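Zuraleo Guest House: Room Inspection Checklist
Upstairs bedroom, garden side
Date: 2024-08-08
Last full inspection: December

Floor and exits
Door opens fully and latches: OK
Path from bed to door clear at night: OK after moving the luggage rack. Keep it against the wall.
Rug edges flat: Needs work. One corner lifts by the closet. New grip tape ordered from Varela.

Electrical
Smoke alarm test: OK. Battery replaced.
Outlet covers tight: OK
Bedside lamp cord: Fail. Frayed near the plug. Lamp taken out of the room.
Space heater: Stored for summer. Keep 3 feet from bedding when it goes back in.

Window
Opens and locks: OK
Blind cords tied up: OK, left side was hanging low.

Bed and laundry
Bed frame bolts: OK. Two tightened.
Mattress seams checked for pests: OK
Bedspread free of holes and loose threads: OK. Floral one stays on this bed. Wash cold.
Laundry sorted on the bed, not on the floor or stairs: OK
Socks checked for lint before pairing: Needs work. Dark socks pick it up. Wash them apart from towels.

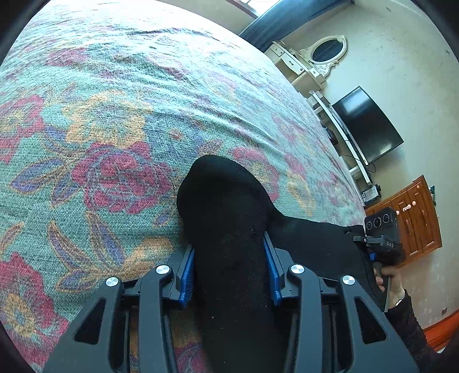 Black sock on the floral bedspread, small pale specks of lint on the knit.

Dryer lint screen (hall closet): Cleaned. Clean after every load.

Follow-up
Replace lamp, budget $42. Recheck rug corner once the tape is down.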